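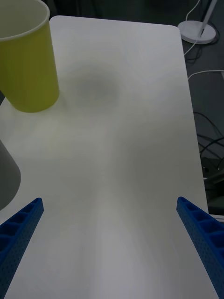
Section 3: Setting up your Umside turntable

Putting a belt-drive turntable together for the first time is a real pleasure, and you'll only need an evening for it (much less if you don't stop to play records halfway through, which we always do). Pick the spot before you open the inner box. The Umside likes a level, solid surface with room for the dust cover to swing up at the back. A white, matte tabletop makes a great place to work, and small dark parts like the drive belt and the headshell screws show up beautifully on it. If your table has rounded corners too, remember that the feet sit near the outside edges of the base, so keep the deck well in from the corners. All four feet need to rest fully on the flat.

3.1 Before you start

Check that you have:

Base with tonearm fitted
Platter (800 grams)
Felt mat
Drive belt, in the paper sleeve
Counterweight
Headshell with cartridge, stylus guard on
Dust cover and two hinges
Power adapter
Signal cable with ground wire
Stylus force gauge

Please hang on to the box and the molded inserts! If you ever move house, nothing protects the tonearm half as well.

Note: The serial number is on a silver label under the base. Decks numbered 2959 and lower came with a slightly wider belt. Both belts fit both decks, but order the one that matches your number when you need a new one.

CAUTION: Leave the stylus guard on until step 14. Leave the power adapter unplugged until step 9.

3.2 Leveling the base

1. Set the base down where it's going to live. Keep it off the same shelf as your speakers if you possibly can.

2. Remove the two red transport screws from the top plate. They turn counterclockwise. Put them in the bag with the spare fuse.

3. Lay a small spirit level across the base, left to right, then front to back.

4. Turn the feet to raise or lower each corner. Clockwise (seen from above) lowers the corner. Go a quarter turn at a time and check again in both directions.

Take your time here. Oisín Horgan, who drew the suspension for this deck, will happily spend half an afternoon on the feet alone, and his records sound terrific. You don't have to go that far. If the bubble sits between the lines both ways, you're good.

3.3 Fitting the belt and platter

5. Wipe the rim of the inner platter with the dry cloth supplied. Do the same for the motor pulley.

6. Take the belt out of its sleeve by the edges. It measures 195 millimeters laid flat and unstretched. Skin oil makes belts slip, so if you've been handling it a lot, wipe it down with the cloth.

7. Loop the belt around the inner platter first, then ease it over the pulley. Use the lower groove for 33 and the upper groove for 45.

8. Lower the main platter onto the spindle with both hands and let it settle. It goes down slowly on a cushion of air the first time, which is lovely to watch. Don't push it.

9. Plug in the adapter, switch on, and let the platter turn for a minute. The belt should run flat with no twist in it.
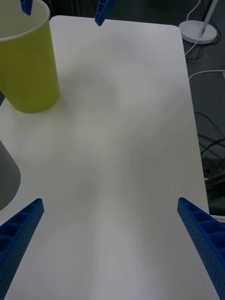
If the belt climbs or wanders on the pulley, switch off, lift the platter, and check for a twist on the far side of the inner platter. A belt fresh from its sleeve can carry a crease for the first day. Leave the deck running for an hour with no record on and the crease should relax.

Note: Please don't use belt dressing or talc. We know some of you swear by it. The pulley is polished for a clean, dry belt.

10. Switch off and put the felt mat on the platter, label side down.

3.4 Balancing the tonearm

Now for the best part! Balancing an arm sounds fussy, and then it suddenly floats and you feel like a watchmaker.

11. Slide the headshell into the end of the arm and turn the locking collar until it's snug. Finger tight is plenty.

12. Push the counterweight onto the back of the arm, numbers facing forward, and screw it on until it covers the first groove.

13. Set the anti-skate dial to zero. Put the cueing lever in the down position. Keep hold of the finger lift.

14. Take off the stylus guard by pulling it straight forward. From here on, keep sleeves and cloths well clear of the needle.

15. Unclip the arm and bring it to a point between the armrest and the platter. Loosen your grip a little. If the front drops, wind the counterweight back. If the front rises, wind it forward. Stop when the arm hangs level.

16. Return the arm to its rest and clip it. Hold the counterweight still and turn only the numbered ring until zero lines up with the mark on the arm.

17. Turn the whole counterweight, ring and all, until the ring reads two.

18. Set the anti-skate dial to two.

The ring is very good, but the gauge is better. Rest the stylus on the pan of the gauge and read the result. Anything from 1.8 to 2.1 grams is right for the cartridge we fit at Plerkach.

CAUTION: Tracking too light does more harm to records than tracking slightly heavy. If in doubt, go for the upper figure.

3.5 Connecting up

19. Turn your amplifier off.

20. Connect the red and white plugs to the PHONO input. If your amplifier has no PHONO input, flip the switch at the back of the deck to LINE and use any spare input.

21. Fasten the ground wire to the terminal marked GND. With the switch set to LINE you may not need it. Try it both ways and keep whichever is quieter.

22. Turn the volume all the way down, switch on, and play something you know by heart.

Give a new cartridge 100 sides to loosen up. The bass fills out first, and then the cymbals lose their edge. Godelieve Bosman on our service bench keeps one old piano record just for this job and says she can still enjoy it.

Hum, speed drift, and skipping are covered in Section 5. Fitting the dust cover is next, in Section 4, and you'll want the small Phillips screwdriver for the hinges.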